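January 2026
Notebook, print and textile bench, Brendton workshop

Subject: banner ink, second wash series

Continued from the last page. Hefin Gwynne asked me to write the settings more fully this time, because in December I wrote only "as before" and then neither of us could find what was before.

Fabric: polyester from the Dratby roll, the heavier one. I cut 12 strips along the length and left the edges raw. Next time I will hem them, the threads came out in the wash and went into the filter.

Ink: white over dyed blue, two passes. The Storton white is thicker than the one we had in autumn and must be stirred slowly, or it takes air. I stirred it too fast for the first three strips and there are small pinholes in them. I keep these three but I marked them P, so please do not use them for comparison.

Curing: dryer at the middle setting, belt slow. The display went up and down a little during the morning. I waited until it was calm before I put in the good strips. Hefin thinks the sensor is dirty. I did not open it — I would prefer that he is here when we do this.

Rub test, dry cloth, same weight as last time:
Strip 4, 300 rubs, no white on the cloth.
Strip 5, 300 rubs, a faint mark, only at the fold.
Strip 6, stopped at 103, because the clamp became loose. Not valid.
Strip 7, 828 rubs (I forgot to stop it and went to lunch). The white is thinner but all the strokes are still readable.

I am quite pleased with strip 7, although it was an accident.

Fold test: not started. The question is still what happens when a banner is kept folded for a long time and then opened on the floor. On the big characters one crack is not a problem for reading. On the small line at the end it can be, so the small text should get its own test strip. I propose letters of the same height as in the smallest line of the customer file.

Large white characters on blue, with the pale band at the bottom edge:

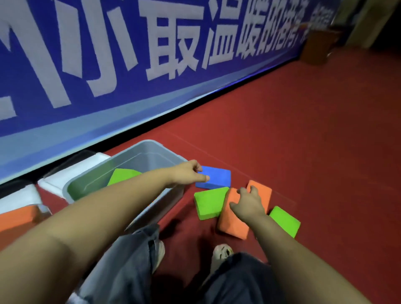 Left for next time

1. Hem the new strips before washing.
2. Clean the dryer sensor together with Hefin.
3. New clamp screw. The Gwynne drawer has only the short ones, I looked twice.
4. Ask Storton if the white can be thinned, and with what. Their sheet says "suitable medium" and nothing more.
5. Rub counter: the total now shows 3,140 and I did not reset it. Subtract this before you write your own numbers.

The blue leftover is in the closed tub under the sink, with the lid taped. Please do not pour it together with the older blue, the two are a different shade after drying.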